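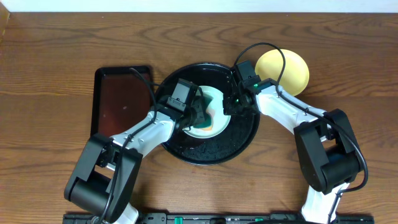 Trays and a small plate on a wooden tabletop.

Serving tray

A serving tray is a flat, portable surface with a raised edge, used for carrying food and drink. I've kept this page on my household wiki going for a few years now, and it's grown a lot longer than the one on spoons, so bear with me.

Shapes and names

Most trays are rectangular, round or oval. A tray with short legs is a bed tray, and a very small one for letters or calling cards used to be called a salver (purists say a salver has no handles, and I side with the purists). The raised edge is properly the gallery if it's tall, though I just say rim like everybody else I know.

Materials

Wood, metal, lacquer, papier-mâché, glass, plastic – people have made trays from all of them. Papier-mâché trays were a big business in the English Midlands in the 1700s and 1800s, and the good ones were varnished over and over and dried in ovens. Tin trays painted in the same spirit are called toleware. I own one and it chips if you look at it wrong!

Round trays and coffee

In Turkey and much of the Middle East a large round tray can double as a tabletop when it's set on a low folding stand. My friend Zübeyde Aydoğan grew up eating Saturday breakfast off one and still does it with her kids. There's also the hanging tray, carried by three arms that meet in a ring at the top, which lets a tea seller swing through a crowd without spilling. I tried it once with two glasses of tea and I don't recommend learning over carpet.

Collecting

Advertising trays are the ones people chase. The Krajewska sale in Casport last January had 421 lots, over half of them beer trays, and I came home with a dented oval and no regrets. Look at the back before the front, as repainting usually shows there first.

Care

Wipe lacquer with a barely damp cloth and dry it right away. Keep wooden trays out of the dishwasher. Stack them with a sheet of felt or paper between – old dish towels work fine too.

See also: Butler's tray, Lazy Susan, Trivet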